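Tristo Advising Guide
Section 4: Setting Up a Transfer Credit Review

Applies to: Campus Coordinator and Records Editor roles
Last revised November 1, 2018

4.1 Purpose

A transfer credit review compares courses a student took at another college with courses in your own catalog. Tristo stores the result as a credit record, and the degree audit reads that record the next time it runs. This section covers creating the review, matching courses, routing the review to a department, and posting the result. Importing transcripts in bulk is covered in Section 6.

4.2 Before you start

Confirm the following:

The student has an active Tristo profile with a catalog year assigned.
The official transcript has been received and indexed. An unofficial copy can be attached to a review but cannot be posted from.
The sending college appears in the institution table. If it does not, ask your site administrator to add it. Do not enter the credits under a similar college name.
Your role includes the Edit Credit permission.

Note: Sites that moved to Tristo from the older Kuo records system may see two profiles for one student. Merge the profiles first. A review cannot be moved from one profile to another after it is opened.
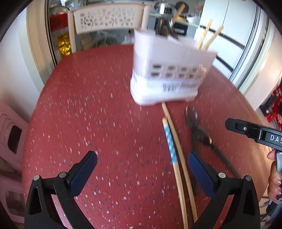
4.3 Creating the review

1. Open the student profile and select Credit, then New Review.

2. In the Source field, type the first letters of the sending college and select it from the list.

3. Select the transcript to be reviewed. If more than one is listed, use the one with the latest received date.

4. Check the term type. Tristo reads this from the institution table, but a college that changed from quarters to semesters may have two entries. Select the entry in force when the courses were taken.

5. Set the catalog year. The default is the year in the student profile. Students who were readmitted may fall under a later catalog.

6. Select Save. The review opens with the status Draft, and the transcript courses are listed in the left column.

Caution: Changing the term type after step 6 clears every match already made in the review.

4.4 Matching courses

Each transcript course needs one of four outcomes: Direct, Elective, Department, or No Credit.

1. Select a course in the left column. Tristo searches the equivalency table and shows any rule on file.

2. If a rule is shown, check its start and end terms against the term in which the course was taken. Select Accept Rule to apply a Direct match.

3. If no rule is shown and the course is general in nature, select Elective and choose the subject area and level.

4. If no rule is shown and the course may count toward a major, select Department. The course is held for routing as described in 4.5.

5. If the grade is below the minimum for your campus, select No Credit and choose a reason code. The reason code prints on the student's copy.

6. Repeat until the counter at the top of the column reads zero unmatched.

Lab courses listed separately from their lecture must be linked before matching. Hold Shift, select both lines, and choose Link. A linked pair takes one outcome.

Quarter credits are converted when the outcome is saved. Tristo keeps two decimal places and does not round up. A student can therefore finish with a fraction of a credit less than a requirement calls for. Most campuses handle this with a tolerance setting in the audit rules. Check the local setting before you add credit by hand.

The comment left on the web edition of this page by a reader at the Millholm campus concerns that setting and is kept with the text.

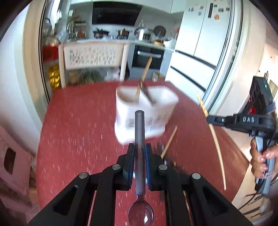

Millholm Records Office: We set the tolerance in the audit rules and still had shortfalls on two-course sequences. The tolerance was being applied to the total and the sequence had its own minimum. Once we entered the same value at the requirement level and ran the audit again, the sequences cleared. It would help if 4.4 said that the two settings are separate.

The two settings are separate. The total tolerance is found under Audit, Global Rules. The requirement tolerance is found in the edit panel of each requirement and is blank by default. A blank value is read as zero.

4.5 Routing to a department

1. Select the Routing tab. All courses with the outcome Department are listed.

2. Assign each course to a reviewer group. Do not assign a course to a single faculty member unless your campus has no group for that subject.

3. Attach the syllabus. The file limit is 20 MB per course.

4. Select Send. The status of the review changes to Pending.

Reviewers have 42 days to respond. After that the course returns to your queue with the flag Expired, and you may send it again or assign an elective outcome. The clock stops during campus closure dates if these have been entered in the site calendar. The Imthorpe campus, for example, enters its January closure each fall so that courses sent late in the term do not expire while offices are shut.

Note: A reviewer can request more information once. The request stops the clock until you reply.

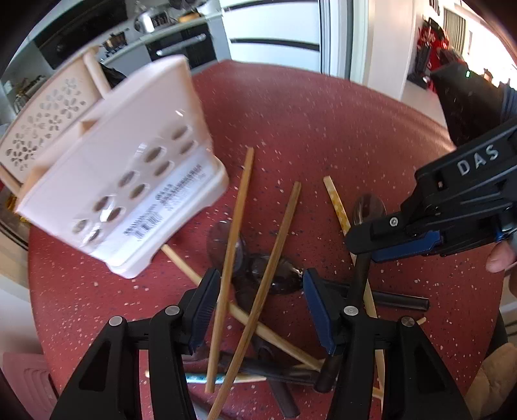 4.6 Posting the result

1. Confirm that no course has the status Pending or Expired.

2. Select Preview Audit. Tristo runs a trial audit with the new credits and leaves the student record unchanged.

3. Look for duplicate credit. A transfer course that matches a course already taken on your campus is shown with a D in the margin. Open the line and choose which of the two is to count.

4. Select Post. Enter your initials when prompted.

5. Notify the student with the Review Complete template. Local wording may be added below the standard text.

Caution: Posting cannot be undone by a Records Editor. A Campus Coordinator can reopen a posted review, but the original entry remains in the history log.

4.7 Common messages

Message 138, Source mismatch. The college on the transcript differs from the college selected in the review. Delete the draft and start again from 4.3.

Rule out of range. The course was taken outside the terms covered by the equivalency rule. Choose Department, or ask the rule owner to extend the dates.

Audit locked. A degree audit is in progress for the same student. Wait for it to finish and select Post again. If the lock stays on overnight, contact your site administrator.

For changes to the equivalency table itself, go to Section 5.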